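Wamska Household Mould Survey – README

Records of mould and yeast grown from kitchens, bathrooms and cellars in the Wamska valley 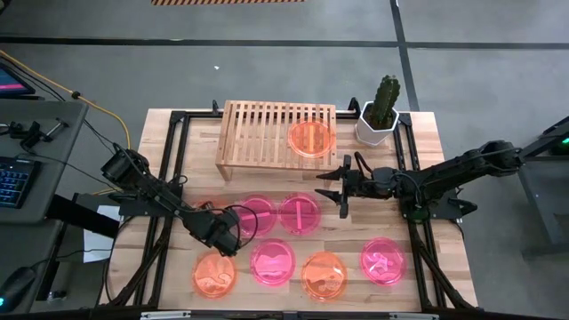 Delorme Kitchen Microbes Group
Data maintainer, Wamska survey

Version 2, 21 November 2020

Contents of this release

The release holds 1,317 records. Each record is one swab, taken from one surface in one home and grown on one petri dish. Homes are given a code and nothing else. The survey covered the town of Wamska and the two villages above it, Irnama and Grukine.

Files

records.csv – one row per swab
homes.csv – one row per home, with age of building, type of heating and number of people living there
surfaces.csv – the list of surface codes and what they mean
notes.txt – free text written by the people who did the swabbing, lightly edited
CHANGES.txt – differences from version 1

All files are UTF-8 with commas between fields. Dates inside the files are year-month-day. An empty field means the value was not recorded. A zero means zero.

Columns in records.csv

swab_id – unique, never reused, including for swabs that were later withdrawn
home_id – matches homes.csv
surface – three-letter code, see surfaces.csv
medium – the growth medium used, as a short code
days – days between plating and reading
growth – none, slight, moderate or heavy
group – best guess at the kind of mould or yeast, to genus where possible
sure – y if two readers agreed, n if they did not
damp – the householder's own answer to "is this room damp?"

The damp column is an opinion. We also lent out meters in Irnama, and those readings are in the column damp_meter, which is empty for the other two places.

How the swabs were taken

Householders were given a kit with sterile swabs, a card template and a sheet of instructions. The template has a square hole and is laid on the surface so that the same area is wiped each time. Swabs were kept in the fridge and collected the next morning. Fridge seals, window frames, shower grout and bread bins were asked for in every home. Cellar walls were asked for where there was a cellar, which in Grukine is nearly everywhere.

Plates were read by eye and under a hand lens. Anything that could not be placed was looked at under the microscope at 200 times magnification. No genetic work was done. Please do not treat the group column as a firm identification, and do not use it to make claims about species.

Known problems

The first batch from Grukine spent a weekend in a warm car. It is marked batch = G1 and we suggest leaving it out of any comparison of growth between places.

Surface code WIN was used for both wooden and plastic window frames until January. After that they are WIW and WIP. We have not gone back and split the older rows.

In 32 rows the days value is larger than it should be. The plates were left over the holidays and read late. Growth in these rows will look heavier than in others. They are marked late = y.

Homes put themselves forward, so people who already had a mould problem are probably over-represented. Rented homes are under-represented in Wamska itself.

Some householders cleaned before swabbing, although the sheet asked them not to. Where they told us, it is in notes.txt.

What the data should not be used for

The survey says nothing about health. We did not ask about asthma, allergies or anything similar, and amounts of growth on a plate cannot be turned into amounts in the air of a room. It should not be used in disputes between tenants and landlords.

Licence and citing

Free to use and change, with credit. Please cite as "Wamska Household Mould Survey, version 2". If you publish a corrected copy, give it a different name so that the two do not get mixed up.

Changes since version 1

Duplicate rows from Irnama removed
Column late added
Yeasts are now in the group column – they used to have their own
Spelling of surface names made the same throughout
Two homes withdrawn at the owners' request

Corrections are welcome. Quote the swab_id and say which version you are using.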